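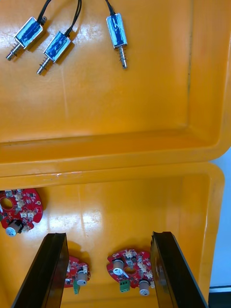
Prukcombe, 2025-09-27

Robot arm doing the kitting at work — what happens to the rest of us?

Asked by Marian in Work and Workplaces

Hello all, I hope this is the right board, and please move it if it isn't. I've been at Gondlow for a good long while now, on the bench where we make up the parts trays for the assembly people. Solenoids in the top half of the tray, the round red boards in the bottom half, and off it goes down the line. It isn't glamorous but I like it, and I like the people I sit with even more.

Since the summer we've had an arm on the end bench learning to do the same trays. They've told us no jobs are going, and I do believe our manager, Ashok Dwivedi, who has always been straight with us. But there are 28 of us in that room and I can't help wondering what we'll all be doing by next year. Two of us have been asked if we'd like to train as "cell minders" from October. Same pay to begin with, to be looked at later. I'm 57 and not a computer person. Has anyone been through this? Would you say yes? And is there anything I ought to ask before I do?

Answer from Nuno Nogueira (marked as helpful by the asker)

Hello Marian, I was on packing at Naltar when the arms came in there, and I said yes to more or less the job you're being offered, so I'll tell you how it went for me.

The computer side was much smaller than I had feared. There's a screen with a few big buttons, and you learn which ones matter in your first week. What they really needed was somebody who knew the parts. Ours had a dreadful time with anything that had loose wires on it — the leads would lie a different way every time and it would pick up by the wire, or get two at once. I could see it coming because I'd handled those parts for years, and the engineers, lovely as they were, hadn't. You will know which of your boards has a leg that bends if you look at it sideways. Write those things down and take them to the training.

What I missed was the talking. On the bench you chat all day with your hands busy. Minding the cell I was on my own at the far end with the thing humming away, and some afternoons were very long indeed. I asked to swap back to the bench for half of each week and they agreed, so do ask for that at the start.

Get the pay review put in writing with a month on it. "Later" took a very long time at our place! Ask too who covers you when you go for your break, and whether you'll be judged on how many trays it turns out. We had a target of some 70 trays a shift, and it took a fair bit of grumbling before anyone agreed that a stoppage for a broken finger pad shouldn't count against the person standing next to it.

I'm glad I did it, all told. My wrists are a great deal better, for one thing. Best of luck, and do come back and tell us what you decide.

Answer from teapot2449

say no, once you've taught it everything they don't need you. happened to my brother in law (warehouse, not the same thing i know)

Answer from Đào

I'd take it, Marian, if only so that one of the people in charge of it is somebody who has done the work. On our floor the ones who trained were the ones who got listened to when the layout was changed, and the rest of us heard about it when the benches moved. Do you have a union rep? Mine sat in on the meeting and it made it feel a lot less like an interview.

Comment from Marian

Thank you all so much, Nuno especially. No rep, sadly, but Ashok says I can bring a friend along. I've started my list and it's already over the page, mostly about wires.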